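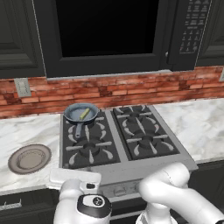 4.2 Moving cookware in the simulated kitchen

We were fond of this task from the start, perhaps because all of us have cooked on a stove much like it. The Stimwood kitchen gives the policy a four-burner gas range, a small frying pan and one piece of food, and we ran 268 episodes in it, each capped at 40 seconds. 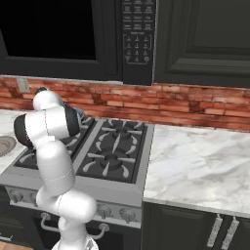
Our Follard policy was trained on 90 demonstrations and takes in several camera views at once, so that when an arm blocks one view of the burners the others can (we hope!) fill in the gap. The Bremel baseline has only a single view to go on, and its favourite mistake was to reach for the wrong grate. We rendered the views at the same low resolution for both, to keep things fair.
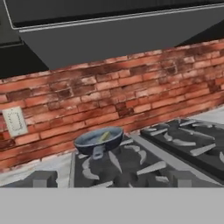
Figure 17. Simulated view of the cooktop, with the pan on the near grate and the food inside it.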